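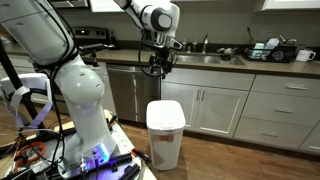 Povell adds cordless planer to its workshop range

3 November 2021

The tool maker Povell has presented a new cordless planer, the Linisano. It has a blade width of 82 mm and weighs 3,000 grams without the battery. The depth of cut can be set in 6 steps with a knob on the front handle.

The planer will be sold as a bare unit – battery and charger must be bought separately. Owners of older Povell drills can use the batteries they already have.

Production takes place at the plant in Poltar, where 42 people work on the new line. The first deliveries to dealers are planned for April. Spare blades will be available from the same date, in packs of two, and the guarantee is three years after registration.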